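Volunteering & Casual Work | Orkham Community Noticeboard
February, posted by the Godumden Sweets Office

We are looking for 38 tasters for our new boiled lollies. You must be over 18 and live near Orkham. Each taster comes for one morning, 9 am start, and receives a $200 voucher.

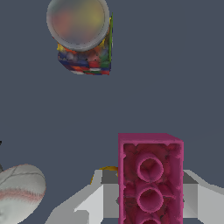 Please tell us before if you have any allergy to nuts, milk or colourings. No experience is needed, only an honest tongue. Parking is free behind the Mersha Street chemist.

To apply, write your name and your favourite flavour to our office at 223 Jerkow Road. 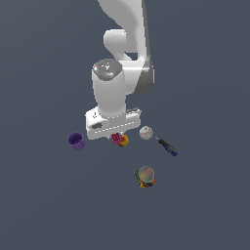
White arm, grey background.

Comments (2)
mintfan: Is aniseed included? My mum will ask.
Tess_O: Applied this arvo, fingers crossed!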